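Forum des lecteurs > Romans et séries > Questions

Faut-il lire « Nultness » avant « Strazds », ou l'inverse ?

Question posée par Britta Gerlach

Bonjour à toutes et à tous,
Je m'excuse d'avance pour mon français, ce n'est pas ma langue maternelle et je lis en français depuis quatre ans seulement.
J'ai reçu en cadeau deux romans d'Elmarie Dlamini, « Nultness » et « Strazds ». Sur la couverture du premier il est écrit « premier volume du cycle de Festum ». Sur le second, il n'y a aucun numéro. J'ai commencé « Strazds » et à la page 61, le passeur parle d'une dette qu'il a envers une certaine Goletti, comme si le lecteur devait déjà la connaître. Je suis revenue en arrière deux fois, je n'ai rien trouvé sur elle.
Est-ce que j'ai manqué quelque chose, ou est-ce voulu par l'auteure ? Je préfère demander avant de continuer, car je n'aime pas apprendre la fin d'une histoire par accident. Merci de ne rien révéler, s'il vous plaît.

Réponse de Hartmut Ackermann (réponse retenue)

Bonjour Britta,
Votre français est très bon, ne vous inquiétez pas. Moi aussi je l'ai appris tard, alors je vais essayer d'être clair.
Vous n'avez rien manqué. « Strazds » a été écrit le premier, mais il se passe après « Nultness ». L'éditeur a ajouté la mention du cycle plus tard, au moment de la réédition, et seulement sur un des deux livres. C'est regrettable, beaucoup de lecteurs se trompent.
Goletti est un personnage important de « Nultness ». Dans « Strazds », elle est nommée trois fois et elle n'apparaît pas. Quand j'ai lu les livres dans l'ordre de l'écriture, cette dette m'a semblé mystérieuse et cela m'a plu. Ma femme les a lus dans l'ordre de l'histoire et elle a trouvé le passeur beaucoup plus triste dès le début. Les deux lectures sont possibles. 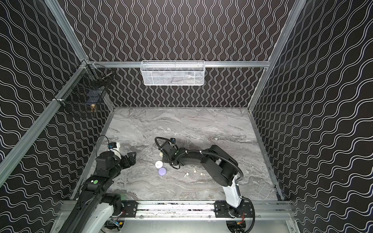
Papier noir à fines lignes blanches ondulées, panier en treillis blanc au centre.

Puisque vous êtes seulement à la page 61, je vous conseille de poser « Strazds » et de prendre « Nultness ». Il est plus court et les chapitres sont plus simples. Le vocabulaire de la navigation est expliqué dedans, tandis que dans « Strazds » il est supposé connu - pour un lecteur étranger, cela fait une vraie différence. J'ai dû chercher le mot « écoutille » dans le dictionnaire, par exemple.
Une seule précaution : ne lisez pas la préface de « Nultness » avant le roman. Elle raconte le sort de deux personnages dès le deuxième paragraphe. Je ne comprends pas pourquoi on la met au début.
Si votre exemplaire contient une carte à la fin, vous pouvez la regarder sans danger. Dans le mien, elle est imprimée trop petite et les noms des îles sont difficiles à lire.

Réponse de Benedikt Diekmann

moi j'ai lu que strazds et j'ai tout compris. les 100 premières pages sont lentes, après ça va

Réponse d'Arne Rothe

Je suis d'accord avec Hartmut pour l'ordre, mais pas pour la préface. Elle ne révèle qu'un seul des deux sorts, l'autre est une fausse piste (je n'en dis pas plus). Il vaut mieux quand même la garder pour la fin.
J'ajoute qu'il existe une nouvelle de 80 pages, « Festum », qui se place entre les deux romans. Elle n'est pas nécessaire. On y apprend d'où vient le nom du bateau, et le style est assez différent, plus sec. Je l'ai empruntée en août à la bibliothèque et je l'ai finie en deux soirs.

Commentaire de Britta Gerlach

Merci beaucoup à vous trois ! J'ai mis un marque-page dans « Strazds » et je commence « Nultness » ce soir. La préface, je la saute. Arne, savez-vous si « Festum » se trouve encore en librairie, ou seulement en bibliothèque ?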